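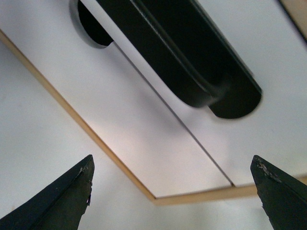 Wrist camera loses the handle on white cabinet doors

ekine_dev
Joined: May
Posted 11/08/2018

Hello all, first post here, please forgive my English. We are writing the door opening skill for our arm. The detector is trained on 3,000 pictures from the wrist camera and it finds a black handle on a white door very well from far. When the gripper comes near and looks up from below, the box is still good but the estimated axis of the handle jumps. Sometimes it follows the line between the two panels, sometimes the shadow under the handle. The planner then turns the wrist by 90 degrees and stops, as it should. Is it better to add more close pictures, or to change the method?

Kazuhiro Nishimura

gezer
Moderator

Welcome. Which depth are you using at that distance? If it's the same sensor you use from far away, I would look there before touching the network. Glossy black plastic or metal gives you holes in the depth, and then your axis fit is running on whatever white surface is behind it.

ekine_dev

Depth is only used until the arm is near. After this we fit a line on the edges in the colour picture. So I think the holes are not the problem, but I will check the log.

ratetti

Then that's your bug. A panel seam is a long straight dark line, of course the edge fit likes it. Mask first, fit second. I would label 200 close views with a proper outline of the handle and throw the edge code away. We did the same with drawers in our lab and never went back.

gezer
Moderator

I don't agree with throwing it away. You already know the axis from the far view and you know how the arm moved. Project the old axis into the new picture and only accept edges close to it. It's one evening of work and no labelling. The seam can still win if it runs nearly along the handle in the picture, but then the error in angle is small too.

ratetti

Small error in angle, large error in position! The fingers close beside the handle and scrape the door. And your projection is only as good as the hand-eye calibration, which I have never seen anyone do well the first time.

lidar_tom

Why not put a Lidar on the base and forget the wrist camera for the last part?

gezer
Moderator

Because the arm itself will be in the way at exactly that moment. Also the budget.

ekine_dev

Thank you for all the answers. I checked the log. The calibration was off by 2 degrees after we changed the camera mount, so Ratetti is right about this point. I repeated it and used the projection from Gezer as a gate for the edges. On the same recorded approaches the jumps to the shadow are gone. The jumps to the seam still happen, mostly when the far end of the handle is blurred.

ratetti

Blur means your exposure is too long or you are moving while you look. Stop the arm, take the picture, then fit. And label the outlines anyway :)

ekine_dev

Yes, we were taking the pictures during the motion. I will add a short stop before the last approach and start to label in the meantime. One more question – do you draw the outline with the mounting ends or only the straight part?

ratetti

Only the straight part. The ends pull the axis toward the door.

gezer
Moderator

With the ends, and cut them later in software. You will want them when you plan where the fingers must not go.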